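Mekonnen is a grasp planner for two-armed setups, and after 23 sessions of plate handling I'm a happy user. 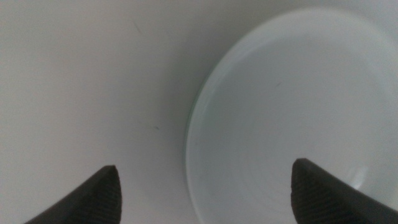 *Last updated: 2022-09-09*

I moved over from Britach in July. Setup took 700 seconds, and the config is one tidy file – lovely!
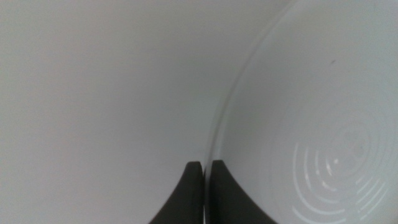
Rim grasps are where it shines. You set an approach angle and finger gap, and the preview redraws as you type.

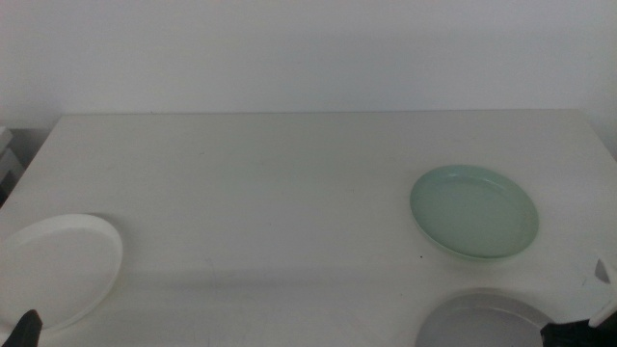
My gripes are small: the log viewer is slow past 800 entries, and the docs skip camera calibration.

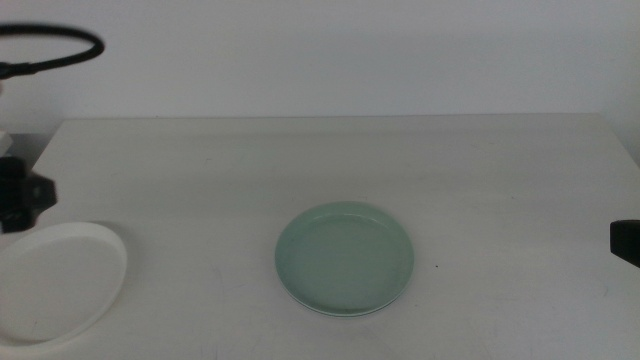 Segmentation is the part I'd still test on your own bench. Pale on pale is a hard case for any edge finder, and a white plate on a white table gives it little more than soft shading to work with. The mint green one is much kinder!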